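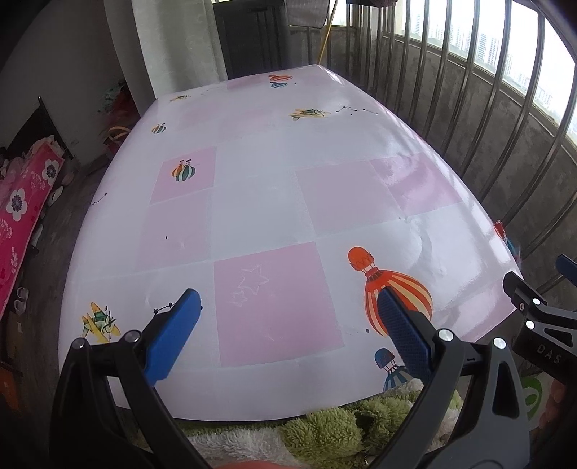 # Chapter 13: Pattern and Repeat

Spread a printed tablecloth over a table and you're looking at maths, drawing and factory know-how all at once! Checks are a wonderful place to start. Two colours take turns, square after square, and the eye happily carries on past the edge of the cloth.

Now drop some pictures on top — balloons, planes, stars — and things get livelier. How far apart should they sit? When does the first one come around again? Designer Morven Gourlay drew 610 trial layouts for the Turnora range before she settled on 10.

In this chapter you'll find the repeat in cloths from your own kitchen, then colour and print one yourself.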